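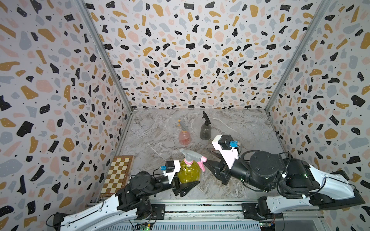

Wanted: people who spray, mist, wipe and have opinions about it

By the Dralteo home study team
Last updated: 2018-05-27
15 comments | 52 shares

Do you own a spray bottle you love? Or one you swear at every time you clean the stove? Either way, we'd really like to hear from you!

Dralteo is looking for 52 households in and near Arnwood to take part in a home study of refillable spray bottles this September. We want to know how people live with these things day to day: where you keep them, how you pick them up, which ones you reach for first and which ones end up at the back of the cabinet with half an inch of something in the bottom. It's a small subject, but we find it endlessly interesting, and the people who joined our dish rack study last year got pretty hooked too.

You don't need to be a tidy person. You don't need a big house or a nice kitchen (a studio with one counter is great – we had very few of those last time and missed them). Plant people are welcome, and so are dog washers, people who iron and anyone who cuts hair at home.
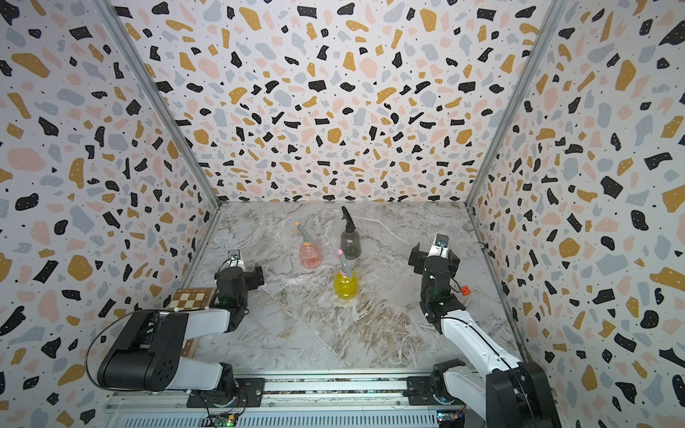
Pink, gray and yellow spray bottles on the marble-patterned top.

What you'll be doing

The study runs for seven weeks. At the start you pick up a box with a set of empty bottles in different shapes and colors, plus a paper diary. Fill the bottles with whatever you normally use at home, label them with the stickers in the box, and put them where they make sense to you. Then just use them.

Once a week, sit down for 15 minutes with the diary. There are a few set questions and a lot of blank space. Tell us if the round one rolled off the washing machine, or if the tall one won't fit under your sink, or if you've started to use color to tell the window cleaner from the plant water. Drawings are fine. Complaints are very fine.

We're especially curious about three things this round. First, shape: does a round, bulbous bottle feel better in your hand than a tall straight one, and does that change when it's nearly empty? Second, see-through plastic, and how much you care about being able to check the level without picking the bottle up. Third, what happens when a bottle gets knocked over, put away on its side or dug out from behind six others.
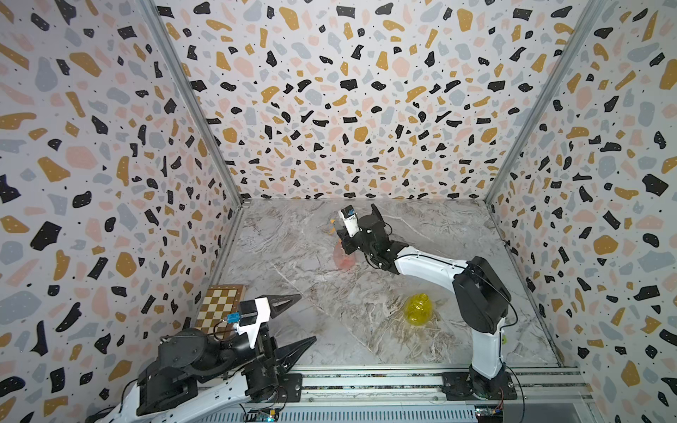 At the end of the seven weeks you bring everything back, diary included, and join one group talk with other households. These talks are a lot of fun. Coffee and sandwiches are on us, and kids can come along.

Who can take part

You should be 18 or older and use a spray bottle of any kind at least a few times a week. One person per household keeps the diary, but everybody at home can use the bottles and we'd love to have their comments written in. If you work for a company that makes or sells household plastics, please sit this one out.

Please tell us on the form if anyone at home has sore hands, arthritis or a weak grip. It won't rule you out – we'd be very glad to have you, and we'll set you up with a diary that has larger boxes and less writing.

What you get

Each household gets a Texier grocery card when the diary comes back, and you can choose one new bottle to keep. Bus fare to the pickup and to the group talk is paid back in cash on the day.

How to sign up

Pick up a form at the front desk of the Brukameo building in Arnwood, or ask for one by mail. It's two pages. On the second page there's a box where you can describe the worst spray bottle you ever owned, so please fill it in! We read every one of them. You'll get a letter either way, with your pickup time if you have a place in the study.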